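PLIRNVILLE, 2024-07-15 — A shared workshop in Plirnville says its two-armed home robot, a build called Tavidance, will be ready to unpack groceries by November. Anyone planning to give up the chore should probably wait.

The project has been under construction for 11 months on a bench at Horkau, the members' workshop that pays for it. According to the group's latest progress note, the arms can now take hold of a thin plastic shopping bag, a job that soft, shifting material makes hard for machines. The note gives a success rate for rigid boxes. For bags it gives none, and says only that results are "encouraging."

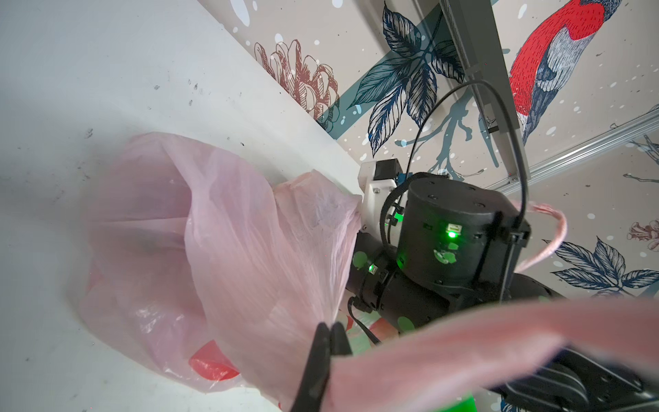 Horkau puts the cost of parts at about $200 per arm. That figure leaves out the overhead frame, the printer time and whatever was burned through in earlier versions, and the group did not provide a full total when asked. It also leaves out labor. Members have been putting in evenings on the build for most of a year — unpaid, and mostly unlogged.

Then there is the matter of speed. The November target calls for one bag to be emptied in 30 minutes, with a person standing by to step in. Most people manage it before the kettle boils. Horkau says the number will come down as the software improves, but the note does not say by how much or when.

The workshop has been here before. Its last big effort, a window-cleaning machine named Kong, was promised for one spring and shelved the next after 3 rebuilds. Its motors are still listed in the parts inventory.

To its credit, the group has published the drawings for its printed brackets, and other hobby builders may get some use out of them whatever becomes of the robot. The control software has not been released. Horkau says it wants to clean up the code first.

A public demonstration is planned for November at the workshop. The group has not said whether visitors will be allowed to bring their own bags.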